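# Teach the sound before the name

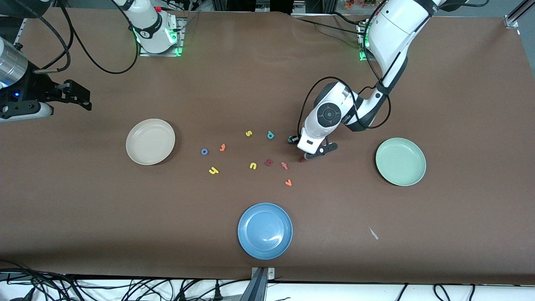
*Last changed: 21 August 2025*

When my daughter was four, she could sing the whole alphabet in two languages and could not read one word in either of them. The relatives clapped. I clapped also. It took me a long time to see that the song had taught her a song.

I came to English as an adult, so maybe I see its letters from a strange side. In Spanish, the name of a letter is usually a good friend of its sound. In English the name can lead a child to the wrong place. The letter W has a name with three syllables and none of them begins with the sound it makes. A child who knows this name very well and meets the word "wet" has to forget what we taught her before she can start.

My opinion is simple. At home and in preschool we should give the sound first, and leave the names for later. I don't say the names are useless. You need them to spell your surname on the telephone, and I do that almost every day. But a child of four does not call the bank.

My neighbor Constanza Godoy taught first grade for ten years and she disagrees with me. She says children enjoy the names, that the song gives them confidence, and that a good teacher can bring both together in one week. I believe her about the good teacher. I am less sure about the rest of us, who have fifteen minutes after dinner and a child who wants to be under the table.

There is also the question of what we buy. The first set I bought was from a shop called Mivow and it cost 115 dollars, with a lamp, a song and a voice which said the name of each letter when you pressed it. My daughter pressed the B until the battery was dead. Later we used plain foam letters, and because they were silent, we had to make the sounds ourselves. I made some of them badly. My short "i" is still too long, and she corrects it now.

Fidel Vergara, who runs the reading hour at our library, starts with only a few letters, enough to build small words: "sat", "pin", "tap". He changes one letter and waits. The waiting is the difficult part for a parent — I always wanted to help too early.

People ask me if this is not too slow. The child will not have the full alphabet for her grandmother's visit, it is true. She may have "tap" and "pat", and she may read them from a paper without a melody to hold on to. I would take those two words over the song, and I would let the grandmother teach the song if she wants.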